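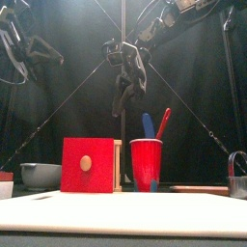

From: Maricruz Ocampo
To: Tusten small-boxes list
Date: 30 January 2022
Subject: Re: Drawer boxes and what to keep in them

Hi all,

I meant to answer this last night and then got sidetracked sorting pens, so you know the sort of week it's been. Mechthild wrote:

> I have finished two more of the small boxes with the one drawer and
> I am pleased with them, but now I don't know what they are for. My
> daughter says tea bags. My neighbor says stamps. The drawer is
> shallow and anything round rolls to the back, and then I have to
> tip the whole box to get it out. Do people line theirs? And does
> anybody leave the drawer in its plain color or do you all paint?
> Mechthild Danzer

So, Mechthild, mine has cards in it. Flat things, basically! I tried everything else first. Buttons went in there for a while (all at the back, exactly as you say), then rubber bands, then the little screws from the Dusport shelf that never got put up, and every time I pulled the drawer I got that rattling slide and nothing in front where I could reach it. Cards stay put. If you have one a bit taller than the drawer you can stand it up at the front and pull the drawer halfway, and it makes a sort of sign for whatever else is in there.

On lining, yes, I line mine with felt and I'd do it again. I bought a roll of it at Hinojosa, which was silly because the roll would do 20 boxes and I own one and a half. (The half is the one with the split side. We don't talk about it.) Don't glue it right up to the corners or the drawer starts to bind. I leave a tiny gap all the way around and press it down with the back of a spoon.

As for paint, I like a bright drawer and a plain lid. A red or orange front against light wood is so cheerful on a table, and you can find the thing when the table is a mess, and my table is always a mess.

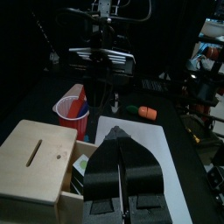 The other thing I've changed is that long skinny stuff doesn't go near the box anymore. It goes in a cup, standing up. Spoons, brushes, the flat spreader, whatever has a handle. I resisted this for ages because I thought a cup on a worktable looked like I'd forgotten to clear up after lunch, but it frees up so much room! Plastic is fine, and if it's one of those red ones you won't knock it over by accident quite so often. Put it behind the box, not in front, or your sleeve will find it.

Then I keep one big white board flat on the table and that's the only place I let myself work. Everything else lives around the edge of it. Mine came from Trevadeck and it's lasted through a lot of abuse - glue, marker, one coffee I'd like to forget. White is good because small parts show up on it. On a black tabletop a dark cap or a black marker just disappears, and I've spent more time than I'll admit patting the table with my eyes half shut.

My end-of-day tidy is eight minutes with the kitchen timer. Cards to the drawer, handles to the cup, bottles standing up along the side, bowl emptied. When it beeps I stop, even if there's stuff left over, and there usually is.

Oh, and the shallow bowl is for round things. That's my real answer to your rolling problem! Put it next to the box and sweep everything that rolls into it. I wouldn't get a deep one, you end up digging.

I'll bring my box to the February swap if anybody wants to see how the felt went in.

Maricruz
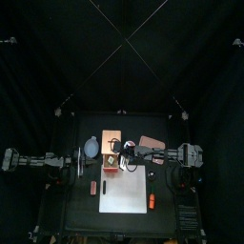
Mechthild Danzer wrote:

Thank you Maricruz, a bowl! I have three in the cupboard that are too shallow for soup and I was going to give them away. I will try the felt in one drawer and leave the other bare and see which I reach for. But I'm keeping my plain color. I painted one once and the drawer stuck all summer, and I had to sand the sides down until they looked chewed. Did you paint only the front, or the sides as well? And if you have felt left on that roll I would happily take a piece off your hands at the swap.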